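Rasurent FAQ

I'm Tegan Partington, I work on manipulation at Disar, and since the Rasurent write-up went online I've been getting the same dozen or so emails over and over (keep them coming, I like them!). I've collected my answers here so that I can send people a link instead of typing everything out again at 11 p.m. I'll add to the page when something new comes up.

So what is Rasurent, in one breath?

It's a way of training a robot arm so that it learns when to trust which camera. We have one camera fixed over the workspace and one small one at the wrist, and most people doing this kind of learning just feed both views in all the time and hope the network sorts it out. Rasurent puts a little gate between the two. For every step it gives each camera a weight, and the arm moves based on the weighted mix. Early in a reach the fixed camera tends to get most of the weight. Close in, the wrist camera takes over. We never told it to do that, it came out of the training, and I was very happy the first time I plotted it.

What's the task?

Two drink bottles, two open containers, one arm. The arm gets a short instruction ("green bottle in the green container", say) and has to pick up the right bottle and put it in the right place. The bottles might be standing or lying down when it starts. I know it sounds like something a toddler does before breakfast, but the lying-down part is where most of our old policies fell apart. A standing bottle you can grab from loads of directions. One on its side has a long axis, and if the fingers come in at a bad angle they either nudge it or push it rolling off across the table.
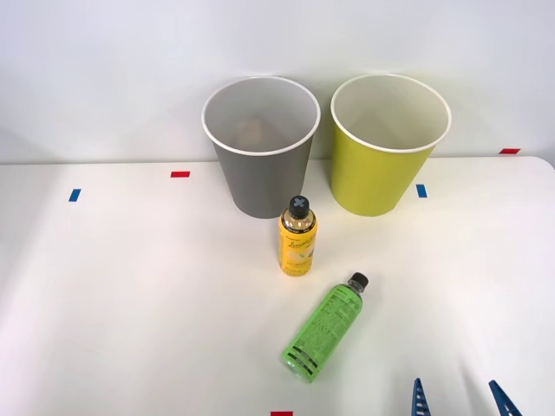

We settled on drink bottles early on, after a couple of weeks with wooden blocks. Blocks are lovely to work with and that's the trouble: they don't roll, they don't tip over when you brush past them, and the arm can be pretty sloppy and still get away with it. With bottles every bit of sloppiness shows up right away. I also wanted things with printed labels on them, as the look of a label changes so much when you turn the bottle, and I was curious whether the policy would get confused by that. (It did, a bit. More on that further down.)

How much data did you train on?

1,697 demonstrations, all teleoperated. Flynn Nepia did the biggest share of those and has the forearms to prove it. The whole collection is called Ruawai, and it's a mix of successful runs and runs where the operator made a mistake and recovered. We kept the recoveries in on purpose. Without them the policy has no idea what to do once it has knocked something over, and it just sort of hovers there, looking at it.

We did throw out the runs where the wrist camera had dropped frames. The 1,697 is what was left after that.

Did the operators follow a script?

For the start positions, yes. For the movement, no. Soledad Yazzie wrote a small program that told the operator where to put each bottle and whether it should be upright or on its side, and after that you were free to do it however you liked. You can easily tell people apart in the data, by the way. Flynn comes in low and fast. Soledad goes up high, waits, and drops straight down. I thought mixing the styles would hurt us and I argued for using a single operator, and I lost that argument, and I'm glad I did.

How well does it work?

On the test set of 200 trials, the arm finished the full instruction in 164 of them. Full instruction means the right bottle ended up in the right container. No half points for getting the correct bottle and dropping it in the wrong one, or for balancing it on a rim.

I'd call that good but I wouldn't call it solved. If you want to put something like this in a kitchen or a warehouse, 164 out of 200 is going to drive you up the wall.

What happened in the other 36?

Half of them, so 18, were bad grasps on a bottle that was lying down. The fingers closed too near the cap end, the weight swung, and the bottle slipped out on the way up. The rest are a mixed bag: wrong bottle, wrong container, bottle caught on the edge and tipped out, and a handful where the arm stopped in mid-air and we had to call time on it.

Warrick Costigan went through every failed trial with both camera views side by side. His notes are in the appendix and they're well worth reading if you plan on building something like this. He spotted that a lot of the slips came after the gate had switched over to the wrist camera too early, before the hand had finished turning to line up with the bottle.

What counts as "in the container"?

I get this one a lot! We say a bottle is in if it's held by the container and nothing else, and the gripper has let go and moved away. It doesn't have to disappear inside. Sticking out of the top is fine with us.
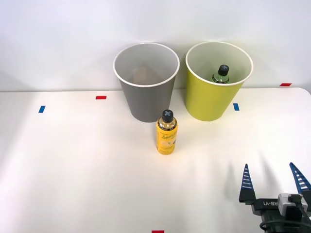
Green bottle in the green container, cap and neck above the rim; yellow bottle standing in front of the gray one.

If we'd asked for more than that we would have been testing how tall the container is, and I don't care how tall the container is.

Why have a fixed camera at all if the wrist camera is so good close up?

Because close up is all it's good for. From the wrist you get a wonderful look at whatever is between the fingers, but the containers can slide mostly or completely out of view, and then you've got a policy that has picked up a bottle beautifully and has no clue where to take it. We did run a wrist-only version. It picked things up nicely and then wandered about. The fixed-only version had the opposite problem: it always knew where it was going and kept missing the grasp by a finger's width. 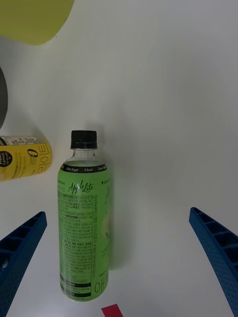
Wrist view with the fingers open: green bottle upright between them, yellow one on its side to the upper left.

Look how much label you get from in there, by the way. You can read the "Zero Sugar" around the shoulder. The network doesn't read, obviously, but all that fine print is texture, and texture helps it work out how the bottle is turned. It's also what tripped it up for a while. In our first round it had latched onto the labels so hard that the same bottle turned around, with a different side facing the camera, looked like something brand new. Spinning the bottles to random angles before each demonstration fixed most of it.

Does the gate really switch, or does it just slide?

It slides. I say "switch" when I talk because it's easier, and then people at talks quite rightly tell me off. The weights change smoothly over a short stretch of the reach. We tried forcing a hard switch and the arm got a nasty little jerk at the changeover, which is exactly when you don't want one.

Does it work with more than two bottles?

Don't know yet. Jolene Cosgrove has started on it and the early runs look promising, but I'm not putting a number on the page until she's happy with it. My guess is that the wrong-bottle errors will go up before anything else does. It'll also need instructions that are a bit richer than a color and a container.

What about clear bottles, or cans, or mugs?

Clear bottles are rough. We tried a few just for fun and the wrist camera had a hard time with the edges. Cans were better than I expected. Mugs we haven't touched, and I'd want handles to be a project of their own.

Does the background matter?

More than I'd like. Everything in Ruawai was collected on a plain white table against a plain wall, so that's the world this policy grew up in. We moved the whole thing to a patterned tabletop for one afternoon and things went downhill quickly. I didn't run enough trials there to give you a proper figure, so please don't quote me one! If your table doesn't look like ours, plan on collecting some demonstrations of your own and fine-tuning.

How long does training take?

Overnight on our machine, if you start it before dinner. The gate itself is tiny and adds next to nothing. Nearly all the time goes into the two image encoders, and you'd be paying for those anyway.

Can I use just the gate with my own policy?

Yes, please do, that's my favorite kind of email. It takes two image features in and gives two weights out, and it doesn't care what sits behind it. The one thing I'd warn you about: don't freeze your encoders while you train it. We did that at first to save time and the gate got lazy, stuck near half and half, and stayed there. Let everything train together, with a lower learning rate on the encoders, and it'll find its feet.

Where can I get the data?

Write to me and I'll send you the download link and the terms. The files are big, so if you only want to try something out, ask for the small sample set. It has both camera views and the gripper positions, and it'll load on a normal laptop.

Can I come and see it run?

Sure, if you're near Skurkbridge. Mornings are best, as the afternoons are usually taken up with Jolene's runs. Send me a note a week or so ahead and tell me what you're working on, and if you've got an odd bottle you think will beat it, bring it along.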